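Breakfast Habits in Shared Student Housing
Project report, Giltholm Hall
Prepared by Dace Lill and Farhad Daneshvar
Supervisor: Elaine Aguiar

1. Purpose
The project examined how residents of Giltholm Hall organise breakfast in term time, and what share of them leave for morning classes without eating.

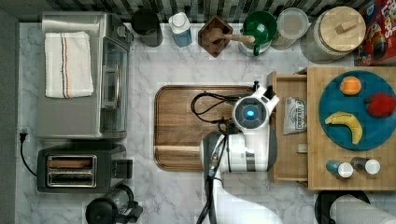 Residents were invited to keep a food diary for 12 days in March. Some 200 entries were received and sorted by time of day and type of meal.

2. Findings
Cereal and toast were the most common choices. Fruit was recorded less often than expected — chiefly at weekends.
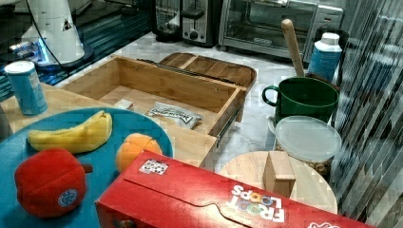
Cost was mentioned more frequently than taste. Residents with early classes were the most likely to miss the meal, and several reported buying a snack before noon instead.

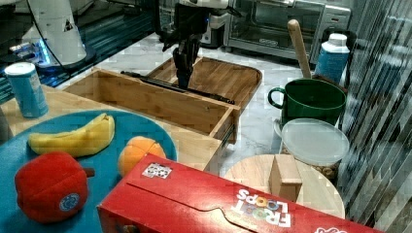
3. Recommendations
The hall should extend kitchen opening hours and consider a shared fruit order. A second diary period is advised before any charge is introduced.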